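Catacutan Open Bin, translucent gray, two sizes
Reviewed by Bheki Nkuna
2022-08-11

The bins replaced a set of lidded boxes that had cracked at the hinge. I wanted open tops, handles that a hand fits through, and walls clear enough to sort by sight. Catacutan sells the bin in a tall and a low version. I bought both through Gondton and have used them daily since November.

Construction. One-piece plastic, no seams, no lid supplied. The walls flare slightly toward the rim, so empty bins nest. Mine nested without sticking, although the low one needs a twist to release if it has been pressed down hard. The handles are plain rectangular cut-outs. On my low bin the upper edge of one cut-out had a mold line sharp enough to feel. Two passes with a fingernail file removed it. The other was clean.

Dimensions. The low bin measures 285 mm on its long side at the rim and 126 mm high. Gondton's listing gives the rim figure only, and the base is narrower because of the flare. Measure your shelf against the rim and your contents against the base. A ring binder that looked as if it would lie flat did not.

Visibility. The listing says "clear." The plastic is cloudy, with a tint that reads as gray or blue-gray depending on the light. Color comes through well and outlines do not. With toys in a bin I can tell red from green from the other side of the table, but I have to look over the rim to find a particular piece. White paper labels show up well against the tint, and they peel off without residue if removed within a few weeks.

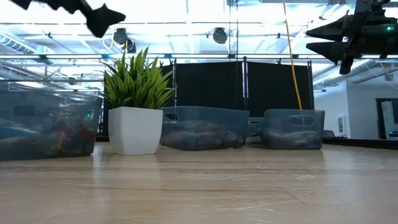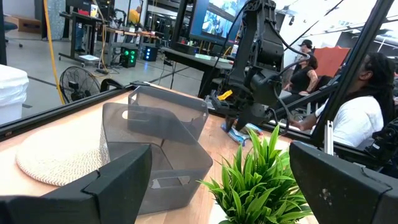
Stability. On a smooth wooden top the empty bins slide easily. There are no feet and no texture on the base. Loaded, they stay put well enough, and a thin cork sheet cured the sliding for the low one. Dragging them has not marked my table, but I wipe the base first, as grit would scratch either surface.

Load. I filled the low bin with bagged hardware, 774 g on the kitchen scale, and lifted it by one handle. The long wall bowed visibly and recovered when set down. Lifted by both handles it showed no bowing I could detect. The maker gives no load rating. I would not use either size for canned food.

Cleaning. Warm water and dish soap. The inner corners are rounded and a cloth reaches them. The cut-outs collect dust along the lower lip. I have not tried the dishwasher, and the base carries no symbol for it.

Comparison. Cletus Schumacher lent me his Alto bin of similar capacity. The Alto has thicker walls, a rolled rim and molded feet, and it bows less under the same load. It is also opaque, which ruled it out for me. The Plandotness version is cheaper but has no handle openings.

Complaints. The price sticker was placed across the front wall and left adhesive that took rubbing alcohol to remove. Spare lids are listed on the Catacutan site but have been out of stock every time I checked.

Rating: 4 out of 5 for the low bin. The tall one gets 3, as the flare wastes more shelf width for what it holds.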